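Have you ever pulled a funny face in the back of a spoon? I do it nearly every time I lay the table. My nose goes enormous, and if I flip the spoon over, I'm upside down! So why can you see yourself in a spoon but not in a slice of toast?

## Light is a bouncer

Light travels in straight lines until it hits something. Then some of it bounces off, a bit like a tennis ball off a wall. You see things when that bounced light lands in your eyes.

Throw a ball at a smooth wall and you can guess where it will go. Throw it at a heap of rocks and it could fly off anywhere! Light is just the same. A very smooth surface sends it all off in a neat pattern, and you get a reflection. A rough one scatters it everywhere, so the picture gets jumbled up. Toast is very, very rough (even without the crumbs).

## The in-between ones

Lots of metal is neither a mirror nor a slice of toast. It might look smooth, but it's covered in tiny bumps and scratches, so the light gets a little bit muddled. You can spot the colour of something nearby, but the edges go all fuzzy. Look for the yellow and pink smudges on the back wall of this metal bin.
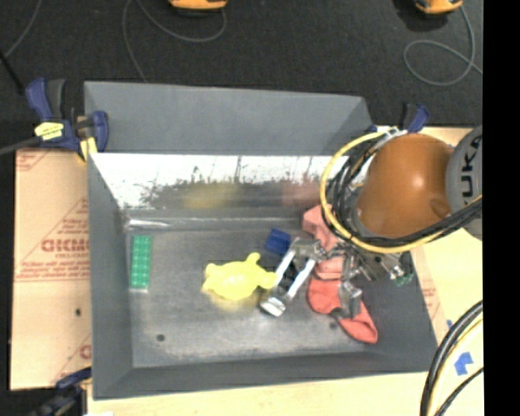 ## Try it yourself

You'll need a sheet of kitchen foil and something brightly coloured. I used my niece Ishbel's red mitten.

1. Lay the foil flat, shiny side up, and hold your bright thing just above it. Can you see its colour?
2. Scrunch the foil into a loose ball. Gently!
3. Open it out again and have another look. Where has your reflection gone?

The foil is still every bit as shiny as it was, but now it has hundreds of little slopes, all bouncing light in different directions. Ishbel is 7 and she scrunched hers 5 times, then wore it as a hat.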